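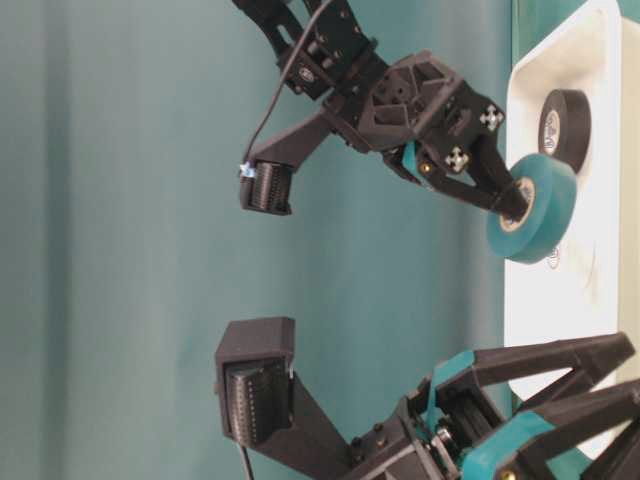 From: Deisy Tamayo
To: cell-maintenance list
Subject: Re: upper gripper, cable and pad after swap
Tuesday, 4:10 pm

Jitendra Sengar wrote:

> Put the spare finger on the upper gripper at the Echeverri bench this
> morning. Pad reads fine at rest, but I get dropouts when the wrist
> turns past 57 degrees. Is the cable too short or did I route it wrong?
> Also, do the markers need to be redone after a finger change? The old
> Asska notes say yes, the Pavurau ones don't mention it.

Jitendra,

Routing first. The cable should leave the upper links, hang in one loose curve and come down to the tip of the long finger. The light-blue tag goes right at the corner of the sensor pad. If the tag has slid up the finger, the connector takes the pull every time the wrist turns, and you get the dropouts you describe. Slide it back down and leave the slack in the curve. Please don't tie the cable to the wrist housing. We tried that in February and broke two cables.

If it still drops out, swap the cable before you touch the pad. Spares are in the Brelix drawer, 10 of them as of last week.

Markers: no, not for a finger change. The two white crosses are on the wrist housing and they stay put as long as you don't take the housing off. If you do, run the full calibration. The Asska notes are for the older wrist, where the finger and housing were one print.

Teal tape: the strip under the markers stays on. Same for the bands on the lower gripper. Replace them if the edges lift, and keep clear of the screw heads or you will be peeling it off again at the next check.

For the test I use the tape rolls in the white tray. Put the prong through the middle of the teal roll, hold it against the tray and watch the pad signal for a minute. Then turn the wrist slowly to 62 degrees and back. Do the lower gripper after that, with its pad facing up.

Pads get checked every 3,000 cycles. Reset the counter for the upper one only. The lower pad was not changed, so its count carries on.

Send me the log if the second cable does the same thing.

Deisy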